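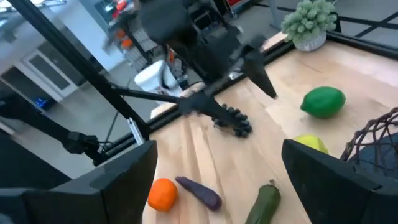 Fig. 1. Lime, lemon, orange, eggplant and cucumber out on the table, basket at the right

Home Courses Handouts Contact

Play and Early Language - Handout 8
Topic: the put-away basket
Krystyna Kwiatkowski, Imside, Jun 14, 2022
Reading time: 3 minutes

Carry-over from last time: naming comes before sorting. Child who can't name the lime can still match it. Don't wait for the word.

Today - one table, one basket, play produce. Cheap activity, lots of talk in it. Age 2 and a half up to 5, mixed groups ok.

Terms (know these)
- label: "lemon"
- request: "more lemon", "want lemon"
- place word: in, on, next to, behind, under
- category word: fruit, vegetable. Late. Do not push before 3.

Start small. A handful of pieces, spread out so each one can be pointed at. Fig. 1 is a good mix becuase two are long (eggplant, cucumber) and the rest are roundish. Gives you "long one / round one" before any fruit talk. Lime and lemon are the tricky pair, same shape, so color has to do the work. Let them get it wrong a few times.

Adult's job: say what the child is doing, short. "Cucumber in." Leave a gap, count to 8 in your head. Most of us fill the gap way too soon. Laing students averaged barely 2 seconds on the January recordings, myself included.

Place words
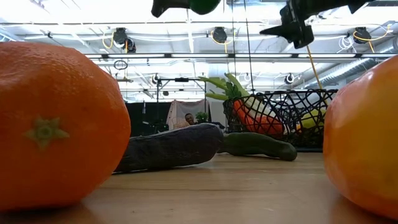

Fig. 2. Eggplant and cucumber between two oranges; carrot already in the basket behind

"Between" is hard. Needs two reference things and the child has to hold both. Make the two the same, like the oranges in Fig. 2, and it gets easier. Then "behind" - walk the child to the other side of the table, ask again. Answer changes. Good discussion, some will be annoyed by it.

Carrot with the leaves on: separate word for the top? Yes if they ask. "Leaves" is fine.

Filling up

Full-basket talk is its own lesson: full, more, no room, on top, underneath. Bring this in once they know the pieces, otherwise its just noise. Put the basket on a mat so it has a home spot and the table edge stays clear. The navy round one does the job, and the dark purple grapes in the middle are a handy landmark: "lemon, next to the grapes". Ask for something partly covered, such as the lower orange one, and see if you get "under" without prompting.

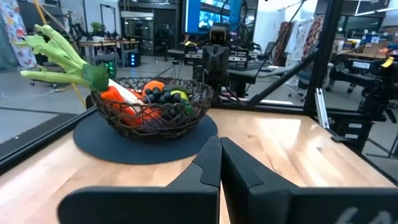

Then tip out, start over. Second round is usually faster and you hear more from them.

For next session
1. Watch one child put away, write down every place word. Yours and theirs, two columns.
2. 500 words on the gap. Did you wait?
3. Read the Closgate packet, first half only.

Room 106 again.

Comments (3)

Ross Guthrie: Is the 500 words with or without the two columns?

Krystyna Kwiatkowski: Without. Attach them at the back.

Shona Gillies: Tried the mat with my 3s, they wanted to put the mat in the basket too. Got "under" out of it though!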